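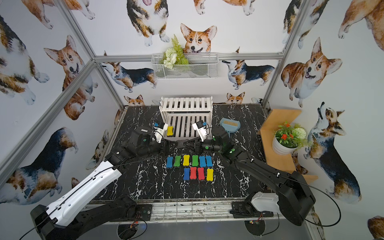
Ninent wants $3,343 for the starter package of Rorneo, its two-arm tabletop service, and I went into my talk with Friederike Reuter wanting to know what a small business gets for that. Reuter runs customer trials for the company and has been on the other end of a lot of calls like mine. The answer, in short, is four weeks of bench time, 100 recorded runs of a task you pick, and a control program trained on those runs. You do not get the arms. The task we talked over was a tidying job: bone-shaped pieces in blue, green, red and yellow, set out in two rows on a black marble tabletop, with one yellow piece over on the slats of a little white rack behind them. I asked her who on earth would pay to have that done.

"The bones are a stand-in," she said. "They're light, they're an awkward shape, and they have a narrow waist and two fat ends. If you sell soap or dog treats or replacement sponges, you have some version of that problem."

Maybe so. I've packed boxes for a mail-order outfit, and the soap never lay still on a bare table with a nice gap on either side of it. Reuter didn't argue the point. She said customers are asked to send in their own goods before bench time starts, in whatever state those goods normally show up, and that the company turns down jobs where the items arrive tangled or shrink-wrapped together.

I asked how many get turned down. She wouldn't give me a number.

The sales page for Rorneo leans hard on the word "pair." Two arms, it says, work like two hands. I have read that line from a few firms by now, and in most of the clips I've been sent, one arm works while the other one waits its turn. Reuter laughed when I brought it up, and then gave me a better answer than the sales page does.

"For picking up one small thing and putting it in one place, you don't need two arms," she said. "I tell people that. If that's the whole job, buy a single-arm kit from somebody else and save your money. The second arm starts to matter when something has to be held while something else happens to it, or when the table is too wide for one arm to reach across."

I asked whether she says this before or after they've paid the deposit.

"Before. It's in the first call."

It is not on the sales page.
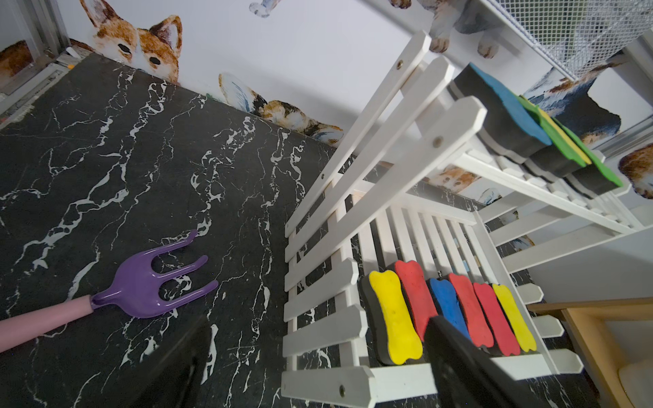 Clutter is where I expected the pitch to fall apart, and it's where we spent the most time. Ninent says its training holds up when there are stray things on the table, and most companies that say this mean they left a coffee cup in one corner. Reuter's idea of a stray thing is at least a bit more annoying. A toy garden fork with a purple head and a pink handle lies on the marble by the rack, tines hooked up, close to where the fingers have to come in. The pieces on the lower part of the rack stand shoulder to shoulder, leaning on the slats, and the gripper's own fingers hide the bottom halves of several of them from the camera at the wrist. I told her that looked to me like a design fault. You put the eye right behind the hand, and then the hand gets in the way.

"It does get in the way," she said. "Everybody who mounts a camera there has the same complaint. What you get back is a close look at the thing you're about to touch. From across the table you can see everything and still miss by half an inch."

So use both, I said. She said they do, and that the view from the side is part of every recorded run. Then she told me something I hadn't seen in any of the Ninent material, which is that the starter package only trains on one layout of cameras. If you take the finished program home and hang your cameras a little higher than theirs, you may well be paying for more bench time. There is a setup guide with measurements. She described it as "long."

I also wanted to know about the wallpaper, because a busy wall seems like a strange choice for a machine that has to find small colored objects. There are cartoon dogs and cats peering over the back edge of the table, plenty of them orange, which is not far from some of the colors it's meant to pick out. Reuter said a patterned wall is a fair test, and that a plain gray one makes any system look smarter than it is. I agree with her on that, and I wish other companies would take the hint. I would just like to see the same job run against a second wall, with the same program and no retraining, and she could not promise me that the starter package covers it. It turns out to be an add-on called Jaidee. The price of Jaidee depends on the job, I was told, and I could not get a range.

We went back and forth for a while on what happens when a run goes wrong. Rorneo's paperwork talks about "completed runs," and I've learned to be careful with that phrase. Does a run count as completed if a person reaches in and straightens something? Reuter said no, that run gets thrown out. Does it count if the arm tries to grab a piece, misses, and gets it on the next try? Yes. Does the customer get told how many misses there were?

"If they ask for the logs," she said.

Ask for the logs.

She was more open about grip. Foam gives, so a soft item forgives a lot of sloppy squeezing, and she said outright that a customer with glass or ceramic goods should expect a slower pace and should not judge by a foam job. I asked why the pitch doesn't use something harder, then. She said it would be a slower pitch.

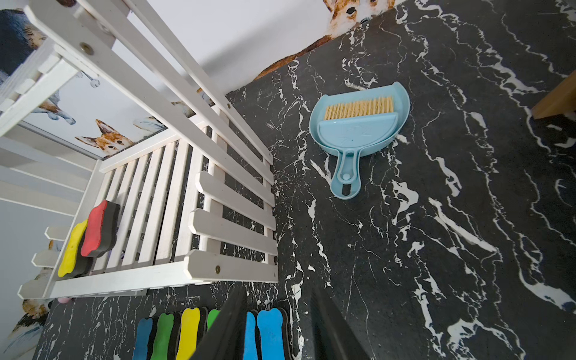
GUTNESS, March

Reuter called me back after I sent her my notes, mostly to object to the word "easy," which I'd used about the tidying job. She wanted to talk about the dustpan. Her view is that buyers look at the bright little bones and skip right past the household stuff, and the household stuff is what would change her mind if she were the one shopping. A light blue pan with a brush lying in it, bristles up, is two objects pretending to be one. Pick it up by the handle and tilt it, and the brush is on its own. The handle does end in a hole you could hang it by, and I asked whether anyone had tried to have the arms do that.

"Customers ask for it," she said. "Hanging things up is hard. Lining up a hole with a hook is hard for the cameras and hard for the wrist. I wouldn't sell it in a starter package today."

I'd have liked that sentence printed on the box. She told me I was free to print it here, so I have.

On support, the deal is thin. You get a named contact for the length of the bench time and an email address once it's over. There is no visit to your site at the starter price. If the program works on Ninent's bench in Gutness and does nothing useful on yours, the contract gives you one remote session to work out why. Reuter thinks one is usually enough when the customer has followed the setup guide. I think a guide she herself calls long is going to be skimmed by a person who runs a small shop and has orders to get out.

I asked her what she would want to know if she were in my chair. She thought about it for a while.

"I'd want to bring a bag of my own stuff and dump it out on the table," she said. "And I'd want to be the one who dumps it."

Can people do that? They can, she said, if they travel to the bench and book it ahead, and the time comes out of their four weeks. I have asked for a slot. I'm bringing soap, some of it still in the sleeve, and I've asked for the logs in writing.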